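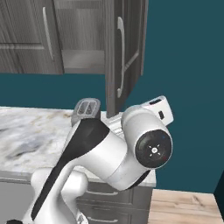
Dicas cá de casa para quem joga cartas e fichas na mesa da cozinha

Jogamos póquer em casa às sextas desde novembro e já estraguei fichas que chegue para poder dar conselhos! As minhas são da Mivau, um conjunto de 111, e ao fim de uns meses estavam todas pegajosas (culpa dos amendoins, e minha, que os ponho sempre ao lado do pote).

Para lavar as fichas de plástico uso água morna com três gotas de detergente da loiça e uma escova de dentes velha. Nada de as deixar de molho se tiverem autocolante no meio, que aquilo levanta logo. Depois seco uma a uma com um pano de algodão e deixo-as de pé num escorredor até de manhã.

As cartas são outra conversa. As de plástico levam um pano quase seco e pronto, as de papel só limpo com um pano seco, e com pouca força. O Dace Pētersons jura por pó de talco para voltarem a deslizar, eu experimentei e fiquei com a toalha branca.

Ah, e a toalha! Um feltro grosso por baixo de um lençol velho bem esticado, preso com molas da roupa. Aguenta até 18 mãos antes de começar a fugir para o lado, e aí é só voltar a puxar.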